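Zulluneo Center for Packing and Presentation
Gallery: The White Table, July

The packing room at the Zulluneo Center serves the courses and trial projects that the Center runs for small manufacturers and shops. It is on the ground floor of the Altamine wing, next to the goods entrance, and is open to registered members during working hours. At the white table, small goods in retail boxes are laid out, inspected and sorted before they go on to the storage shelves.

The Center adopted a white work surface when the room was refitted. The earlier benches were dark green, and staff found that black cartons, cable ties and loose screws were difficult to find on them at the end of a session. A white top shows small items plainly and gives an even background for the product records that members are asked to prepare. The surface is wiped down at the start of each session and again at the close.
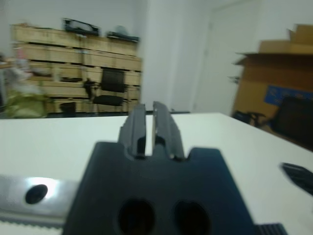 The white tabletop, with a toothed strip running below the metal bar at left.

Members who reserve the table are asked to observe the following points.

Reservations are made in blocks of 60 minutes. Two blocks may be joined when a full carton of goods is to be sorted. The reservation sheet for each month is posted at the room entrance and closes 14 days before the first session.

Goods should be brought to the room in their outer cartons and opened at the side counter. Outer cartons, tape and filling material are not to be placed on the white table. A paper bin and a bin for plastic film are provided under the counter.

No more than 50 retail boxes may be held in the room for one member at any time. The storage shelves have places for 200 boxes in all, and the remaining places are kept for the courses.

Knives with exposed blades are not permitted at the table. Safety cutters may be borrowed from the equipment drawer and should be signed out on the card inside it.

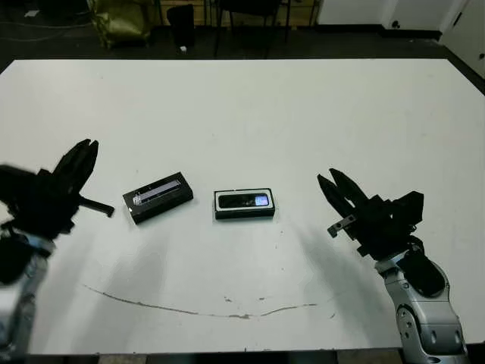
Sorting by the front of the package is taught in the first session of the Dista course, which is intended for new staff in shops and stockrooms. Participants learn to place each box with its top face upward and to read what can be read without opening it. Closed boxes are preferred for this exercise, as they may be returned to stock afterward. Packages with a clear or printed front are well suited to it: the black box on the right, set square on the table, has a white-framed window with a slim dark device and a small bright screen at one end, and it can be told from its neighbor at a glance. The box on the left lies at an angle, and participants would be expected to straighten it before entering it on the sheet. Boxes with similar fronts are compared by the label on the end panel, and any doubt is noted in the remarks column.

The condition of the table is reviewed once a season. Light scuffs and small specks are accepted as ordinary wear and do not affect the use of the surface. Deep scratches, raised edges and stains that mark the underside of a box should be reported at the front office, where a repair form is available. Members are asked not to use scouring powder or abrasive pads. A soft cloth and the mild cleaner supplied in the room are sufficient for most marks.

The room is also used for the Agbeko series of short practical sessions, which covers folding cartons, choosing an inner tray and packing small electronic goods for the mail. Course materials for the series are kept in the gray cabinet and may be consulted in the room. They are not available for loan. Places in the series are offered first to members who have completed the Dista course.

Pictures in this gallery may be reproduced in member newsletters and training handouts, provided that the Zulluneo Center is named as the source. Requests for larger copies should be addressed in writing to the front office and should state the title of the gallery and the intended use. Earlier galleries on the carton store and the labeling counter can be found under Rooms and Equipment.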